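May 8, 2025

Teltero Opens Desktop Refurbishing Service to Schools and Small Offices

Teltero now takes in used desktop towers for processor replacement at its Phùng workshop. The service went through a trial in April, when 364 towers were booked in.

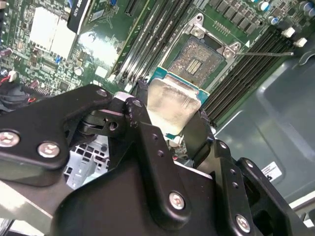
Can customers supply their own processor?
Customers may send one with the tower, provided it is on the Resero parts list, which has 1,192 entries.

Each tower is opened and the old thermal paste is cleaned off before the new part goes in. Memory and drives are tested separately.

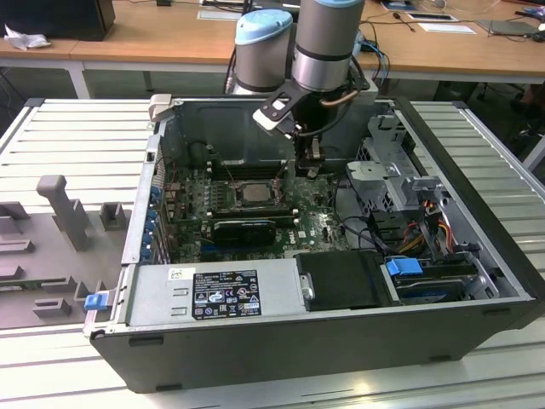
Open desktop tower on the workbench, with the processor in its socket and no cooler fitted.

Return shipping is handled by Dimex and is included in the price for orders of two or more towers.

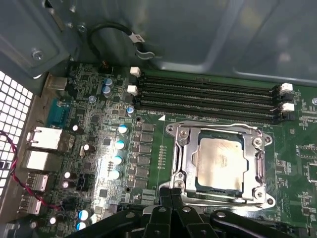
Memory is quoted as a separate item. Customers can order it with the processor or add their own later. On a board with four slots, all empty as on this one, Teltero will quote for two modules or four. Orders are open now through the Teltero service desk.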